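Part-time bookkeeper, Jandenico

We are looking for someone to take over the accounts from Randi Brekke, who retires in June and has stopped pretending to be sad about it. Two mornings a week, 252 supplier accounts, one kettle.

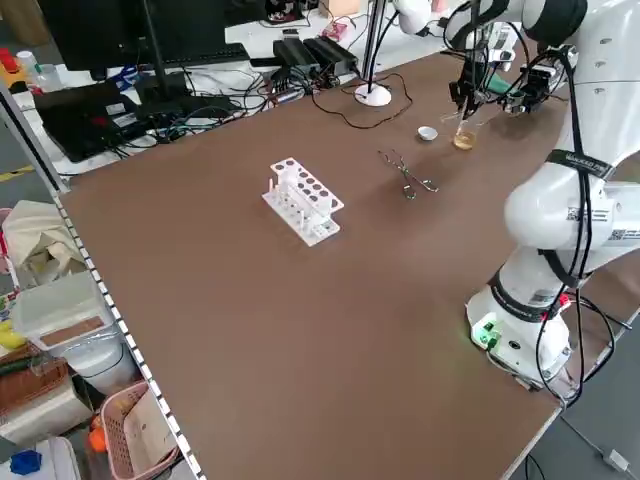
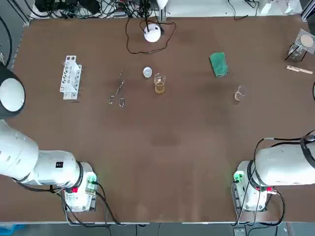
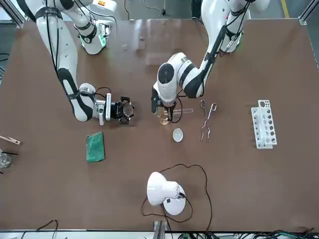
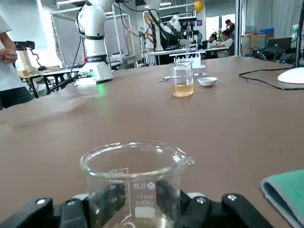
What you'll need
Patience with receipts that have been through the wash
Firm views on commas
A telephone manner that gets invoices paid

To apply
Write to Embla Skjelbred in under 200 words. She does count.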